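硬地面与地毯交界处的清洁与维护

适用范围：室内石材、仿石瓷砖、石纹弹性地板，以及与之相邻的簇绒地毯、满铺地毯和活动地毯。木地板的含水率控制另有要求，本页不涉及。

一、先确认面材

清洁剂选错造成的损伤，多数源于面材判断错误。石纹图案可以印在瓷砖上，也可以印在PVC或层压板上，从站立高度很难分辨。判断时按下列顺序进行。

先看重复。印刷图案会在若干块板之后重复，找到两块纹路完全一致的板，即可排除天然石材。家里有余料的，直接看断面：天然石材断面与表面颜色基本连续，釉面砖断面有明显的坯体和釉层，弹性地板的断面分层，可以用指甲压出浅痕。

再试触感。赤脚站一会儿，石材和瓷砖持续发凉，弹性地板很快接近体温。用硬币边缘轻敲，石材和瓷砖声音短而脆，弹性地板声音发闷。如果同一房间里有几块砖的声音与周围不同，记下位置，那是空鼓，后文另述。

最后试吸水。在不显眼的角落滴一滴清水，等5分钟，擦掉后看颜色。滴水处颜色变深，说明面材吸水且未做防护，或者防护已经失效。颜色不变的，可能是瓷质砖、弹性地板，也可能是防护状态良好的石材，需要结合前两项判断。

酸滴测试能区分石灰质与硅质石材，但会在大理石和石灰石上留下永久的失光点。仅限余料使用，不得在已铺好的地面上做。没有余料时，一律按石灰质处理，即不用任何酸性清洁剂，包括白醋、柠檬酸和多数洁厕产品。

二、干式除尘

地面磨损的主要来源是砂粒。拖地之前必须先除尘，带砂湿拖等于用砂浆打磨表面。

硬地面使用平吸嘴或带软毛边的吸头。带滚刷的吸头应关闭滚刷，硬质刷毛会把砂粒甩向踢脚线，也会在软质石材和弹性地板上留下成片的细划痕。吸头底部的小轮每月检查一次，轮缝里夹着的砂粒是长直划痕的常见原因。

地毯则相反，需要滚刷把绒头里的砂粒带上来。割绒地毯可以全程开滚刷；圈绒地毯要调高刷头或关闭滚刷，避免勾起线圈。羊毛地毯新铺的头几个月会掉浮毛，属正常现象，不必加大吸力。

在交界处的顺序：先吸地毯，再吸硬地面，最后换扁吸嘴沿接缝走一遍。顺序颠倒的话，滚刷从地毯里打出来的灰会重新落到刚清过的硬地面上。扁吸嘴沿缝移动时与缝平行，不要横着刮，横刮容易挑起地毯边缘的底布纱线。

踢脚线顶面的灰用微湿的布单独擦，擦完再吸地。踢脚线与地面之间如有硅胶或填缝胶，不要用硬刷，胶边一旦翻起就会持续积灰，形成黑线。

地毯靠墙一圈出现灰黑色细线，通常是过滤性积灰：空气从墙脚缝隙进出，绒头起到滤网作用。表面清洁只能减轻颜色。要根治，需要把地毯边揭起，用密封胶封闭踢脚线后方的缝隙，再重新固定。满铺地毯的揭边应交给铺装人员，自行揭起后倒刺条往往咬不回原来的张力。

三、湿式清洁

桶两只，一只装清洁液，一只装清水。拖布先在清水里投洗、拧干，再蘸清洁液。只用一只桶时，拖到后半段就是在涂脏水，干后的雾状残留多半由此而来。

清洁液用中性地面清洁剂，按包装标示的最低浓度配制。加量不会提高清洁力，多出来的表面活性剂留在地面上，干后发黏，粘灰更快。Fedano中性地面液一类的浓缩产品，建议用量杯，不要凭瓶盖估计，瓶盖容量在不同批次之间并不一致。

拖布含水量以拖过之后地面在2分钟内自然干为准。超过这个时间，说明拧得不够干。水分过多的后果在瓷砖上不明显，在石材上会带出背面的盐分，在锁扣式弹性地板上会进入接缝，在地毯边缘会被底布吸走，沿着绒头根部扩散。

拖布移动方向应与地毯边平行，留出一条拖布宽度的干边，这一条改用拧干的抹布手工擦。拖布头直接顶到地毯边，脏水会被绒头吸收，多次之后形成一条硬化的色带，颜色比周围深，手摸发涩。已经形成的色带，按后文“水痕”一节处理。

蒸汽拖把不适用于未知面材。蒸汽会加速石材防护层老化，会使弹性地板的胶层软化，也会使部分填缝料粉化。瓷砖地面可以使用，但喷头不要在一处停留，离开地毯边一掌宽以上。羊毛地毯遇蒸汽后收缩，边缘会从接缝里退出来，无法复原。

高光面石材拖过之后用干的超细纤维布再推一遍，减少水印。哑光面、仿古面不必推干，推干反而容易在凹处留下纤维屑。

四、填缝与收边

硬地面与地毯的交界常见做法有以下几种，维护重点各不相同。

平接，即地毯边直接顶住石材或瓷砖边，中间没有压条。外观干净，但地毯边没有遮挡，完全靠倒刺条和底布的硬挺度固定。维护重点是边缘纱线，每次吸尘后看一眼有无脱散。出现单根长纱，用锋利剪刀齐绒面剪断，不要拉。一拉就可能带出整行。

金属压条，有T形、L形和Z形。T形压条靠胶或卡座固定，松动后踩上去有响声。响声出现就应处理，继续踩会使压条变形，之后即使重新上胶也压不平。铝制压条不用碱性清洁剂，表面会发乌。不锈钢压条上的发丝纹应顺纹擦，横擦出来的痕迹去不掉。

石材门槛，通常比地毯底布高，比绒面低或相平。门槛两侧的缝应分开看待：靠硬地面一侧填弹性密封胶，靠地毯一侧不填。在地毯侧打胶的做法偶有见到，胶会渗进底布，下次更换地毯时连同基层一起撕坏。

高差超过2毫米的交界就可能绊脚，也会使吸尘器小轮反复撞击砖边。砖边崩瓷多发生在门口，原因即在于此。高差可用斜面压条过渡，斜面朝向低的一侧。

填缝料分水泥基、环氧和弹性三类。两块硬地面之间可以用前两类；硬地面与墙、与门槛、与不同材质之间，应使用弹性类。水泥基填缝料用在墙脚转角处，一个采暖季之后一般会开裂，补也补不住，应清除后改用弹性胶。

清除旧胶的方法：用塑料刮刀从一端挑起，沿缝拉出；残余部分用除胶剂软化。除胶剂先在余料上试，确认不会使面材变色。靠地毯一侧事先贴两层美纹纸，纸边压到绒头根部，溶剂滴到底布上会使乳胶脱层。

打新胶之前，缝内必须干燥无灰。环境湿度大时延长等待时间。胶嘴口径与缝宽一致，一次打完一条边，中途停顿的位置会留下接头。修整用专用刮板，蘸少量清水即可，不要蘸洗洁精，洗洁精残留会影响与地面的粘结。打胶后4小时内不踩踏，次日再湿拖。

五、石材防护

防护剂分渗透型和成膜型。室内地面优先用渗透型。成膜型在走动多的位置先磨掉，形成与周围光泽不同的通道，补涂又会在交叠处变厚，最终只能整体剥除。

施工前地面要彻底清洁并干燥。拖过之后表面干了不等于内部干，吸水率高的石材至少放置一夜，地下层或靠外墙的位置再延长。在潮湿状态下封闭，水分会停在表层之下，表现为不规则暗斑，数月不退。

涂布用不掉毛的布或短毛滚筒，薄涂，避免堆积。标示的等待时间一到，立即用干布擦去多余部分。留在表面的防护剂干后成为一层浑浊的膜，只能用同一种防护剂重新润湿后擦除，拖地擦不掉。

靠近地毯的边先贴美纹纸，再垫一条塑料膜。溶剂型防护剂渗进绒头后会使合成纤维发硬，渗进底布后有脱胶风险。水性防护剂危害小一些，但同样会留下硬边。

防护剂用量按实际吸水情况掌握。以Kesero样板间的走廊为例，门洞净宽104厘米，走廊铺灰色石灰石，靠外墙的一段吸收明显快于内侧，两段用同样的量，外侧不足，内侧过剩。正确做法是逐块观察，润湿后很快吸干的补涂一遍，仍有浮液的不补。

多久重做一次没有固定答案。每隔一段时间做一次滴水测试，以门口、厨房动线和沙发前的位置为准。这些位置仍不吸水，整个房间就不需要重做。颜色变深才安排施工。不要按日历重做，多余的防护剂无处可去，只会堆在表面。

瓷质砖不需要防护剂。吸水率本来就很低，涂上去的防护剂留在表面，结果是发黏、发花。需要保护的是砖缝，用专用填缝防护剂沿缝点涂，溢到砖面上的当即擦净。

弹性地板也不用石材防护剂。部分产品出厂带耐磨层，不允许打蜡，以产品说明为准。

六、污渍处理

总的顺序：先吸，后溶，再漂洗，最后干燥。先用白色棉布或厨房纸按压吸收，禁止来回擦。从外缘向中心处理，避免扩大。每一种药剂先在不显眼处试，等完全干燥后再看结果，湿的时候看不出变色。

油渍。硬地面上用中性清洁剂加温水即可。已渗入石材的，用敷剂法：白色吸附粉加入适量溶剂，调成花生酱稠度，敷在污渍上，厚度超过5毫米，边缘盖过污渍，上面覆保鲜膜，四周贴牢。静置一昼夜后揭去保鲜膜，待其完全干透再铲除。吸附发生在干燥阶段，没干透就铲掉等于没做。一次效果不足可以重复，每次之间隔一天。

地毯上的油渍用干洗型溶剂蘸在布上点压，不要直接倒。倒下去的溶剂会到达底布，溶掉乳胶，绒头随后成片脱落。

咖啡、茶、果汁。立即吸干，再用清水点压，重复到布上不再有颜色。羊毛地毯只用中性或弱酸性清洁剂，碱性会使纤维发黄、染料外渗。石材一侧则不能用酸性清洁剂。一杯咖啡同时洒在交界两侧时，两边分别处理，各用各的布，中间用折叠的干毛巾隔开。

红酒。处理方法同上。撒盐的办法在合成纤维上有一定吸附作用，在石材上不建议使用，盐分溶解后进入孔隙，干燥时结晶，会使表层起粉。白葡萄酒冲淡红酒的做法没有优势，糖分和酸都留在了地上。

锈色。先区分来源。家具脚、花盆架、钢丝球碎屑造成的锈斑，轮廓与物体接触面一致，位于表面，可用针对石材的中性除锈敷剂处理。石材内部含铁矿物氧化形成的黄褐色，边界模糊，分布不随家具位置变化，敷剂只能短暂减轻。湿贴石材如果大面积发黄，应先查基层含水，水源不切断，除锈只会加重。印刷类仿石面材本身常带锈色图案，任何药剂都不会有作用，处理之前务必排除这一种。

草酸类除锈剂在石灰质石材上会造成失光，在花岗石上也可能激活内部铁质，使颜色更深。不建议家庭使用。

墨水与马克笔。硬地面用酒精点擦。弹性地板先试，部分耐磨层遇酒精发白。地毯上用酒精点压，垫布勤换，避免墨水被带到旁边。

口香糖与蜡。冰袋冷却变硬后用塑料片铲下。残余的蜡在地毯上可垫吸水纸用低温熨斗吸出，合成纤维熔点低，熨斗不可直接接触，时间以秒计。

宠物尿液。尽快处理。陈旧尿渍在石灰质石材上可能已经造成蚀痕，清洁后仍可见到失光，这属于损伤，需要重新打磨。地毯下的衬垫一旦浸透，表面清洗不能消除气味，应更换局部衬垫。酶类清洁剂需要保持湿润才有作用，喷后覆膜，按产品标示时间等待，不与消毒剂同用。

水痕与色带。地毯边上的深色硬带多由反复拖湿造成，成分是清洁剂残留加灰尘。用温清水喷湿，不加任何清洁剂，用干毛巾按压吸走，反复数次。之后用软刷顺绒头方向梳理，压几层吸水纸，上面放平整重物，放置过夜。如果次日纸上仍有灰色，再做一遍。此后改变拖地方法，否则会重新形成。

染料迁移。深色或鲜艳的活动地毯受潮后可能掉色，颜色进入浅色石材或填缝料。新地毯铺放之前，用湿白布在背面和绒面各按压片刻，布上见色的，不得直接放在未防护的石材上。红色和深蓝色系尤其应试。已经迁移的颜色，石材上可用过氧化氢敷剂处理，浅色石材适用，深色石材可能被漂浅，先试。

七、地毯垫与防滑

活动地毯放在硬地面上需要衬垫，作用有三：防滑，缓冲，隔离砂粒。没有衬垫的地毯会带着底下的砂粒一起移动，长期下来会在石材上磨出一块与地毯形状相同的哑光区。

衬垫尺寸比地毯四边各缩进一点，使地毯边自然下垂到地面，减少绊脚。Paklow的毛毡复合垫可以用普通剪刀裁切，毛毡面朝上，防滑面朝下。

橡胶或乳胶背的垫子不宜放在弹性地板上，其中的抗氧化成分会使地板发黄，黄色位于耐磨层之下，无法去除。PVC网格垫也可能与PVC地板粘连。弹性地板上使用标明不迁移的衬垫，每季度掀开检查一次。

地暖房间的衬垫越薄越好，厚垫会阻碍散热，使地毯下方温度高于周围，石材与填缝料在这种温差下反复胀缩，缝会先开。

每次换季把活动地毯掉头一次，让日照和走动分布均匀。掉头时顺便把衬垫拿到室外抖灰，下方地面做一次干式除尘和一次湿拖，完全干燥后再放回。地面未干就铺回地毯，水分被封在下面，轻则有霉味，重则底布发黑。

八、空鼓、裂纹与纹理

石材表面的细线有三种可能：天然纹理，胶补裂隙，新裂纹。区分办法是用指甲横向划过。天然纹理通常没有台阶感；出厂时胶补的裂隙手感平滑，侧光下光泽与周围不同；新裂纹有轻微刮手感，滴墨色茶水可渗入，但测试液会染色，故只用清水，看线条是否先于周围变深。

印刷类面材上的裂纹图案没有任何凹凸，或者凹凸与图案不对应。同步压纹产品例外，凹凸与图案吻合，此时回到第一节的判断方法。

新裂纹如果贯穿多块并成直线，原因多在基层，常见于伸缩缝被铺过的位置。补胶只能暂时掩盖，应在该位置补做伸缩缝。裂纹只在一块之内的，多为重物冲击或该块空鼓。

空鼓检查用木柄轻敲，从中心向四角进行。只有一角发空，又不在走动路线上，可以不处理，记录后定期复查。中心发空的应处理。注浆修补要在缝上钻孔，孔位选在填缝处，不钻面材。注浆前把缝中灰尘吸净，注浆后压重物，静置一夜再走动。

裂纹染灰之后看起来比实际宽。清洗时先用软毛刷和中性清洁剂，再用清水漂净并吸干。清干净后再判断是否需要修补，相当一部分不需要。

九、工具保养

超细纤维布不加柔顺剂，不与棉制品同洗，柔顺剂会堵住纤维间隙，棉屑会挂在纤维上。洗后自然晾干，高温烘干会使纤维末端熔结变硬，再用就会划伤高光面。

石材用布与地毯用布分色存放。厨房用布不用于客厅地面，布里的油脂会被拖到石材上。Dong系列的彩边布按边色分类即可，没有彩边的可以在角上缝线作记号。

吸尘器滤网按说明清洗，晾干后再装。湿滤网装回会发臭，并且吸力下降。滚刷上缠绕的头发用剪刀沿槽剪开，两端轴承处的头发要单独挑出，这一处最容易忽略，卡死后会烧皮带。

硬毛刷、钢丝球、三聚氰胺海绵三样不进入石材清洁工具箱。三聚氰胺海绵本质上是细磨料，用于哑光瓷砖去除鞋印可以接受，用于高光石材和弹性地板会留下失光的圆斑。

十、周期安排

每日：门口和厨房动线干式除尘。门垫抖灰。

每周：全屋干式除尘，硬地面湿拖一次，地毯慢速吸尘，同一位置往返两遍，第二遍与第一遍方向垂直。交界缝用扁吸嘴处理。

每月：检查压条松动、边缘脱纱、胶缝开裂。踢脚线擦拭。检查吸头小轮。

每季：活动地毯掉头，衬垫抖灰，地面滴水测试。满铺地毯走动多的位置做一次局部干式清洁，使用清洁粉时要吸净，残粉遇潮会结块。

每年：地毯整体深度清洁一次，安排在湿度低、可以开窗的时段，五月或秋季较合适。抽洗后开风扇，绒头根部摸不到潮气之前不要放回家具。家具必须放回时，脚下垫铝箔或塑料片，防止木器染料和铁脚锈渍转移。

石材的光泽恢复、结晶处理和机械打磨不列入家庭周期。日常维护做到位的地面，多年之内用不上。已经失光的，先确认失光是残留膜还是磨损：取一小块用清水和干布反复擦净，光泽恢复的是残留膜，做一次彻底漂洗即可；不恢复的是磨损，找有样块的施工方，要求先在角落试做一块，干后看过再谈整体。

交界处的地毯一侧还应避免局部加强清洗。只洗一条边，洗过的部分颜色变亮，与未洗部分形成新的分界，位置往往比原来的污带更靠里，更显眼。边缘清洁之后，应把清洁范围逐渐减弱地向内推开，推到最近的家具或墙面为止。
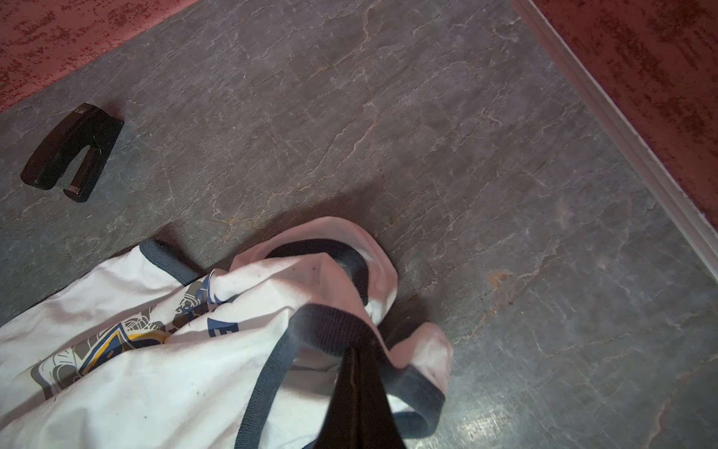
读者留言：我家客厅和过道之间是平接，没有压条，按第三节的办法留了干边，用抹布手擦，硬边确实没有再变宽，不过原来那条做了两遍清水按压才淡下去，第二遍纸上还是灰的。想补充一点，按压时毛巾要叠厚，薄的一层很快吸满，再压下去水又回到绒头里。另外想问，圈绒地毯梳理时也用软刷吗？我怕勾线，最后是用手掌顺着抹平的。

联系我们 | 版权所有，未经许可不得转载 | 返回顶部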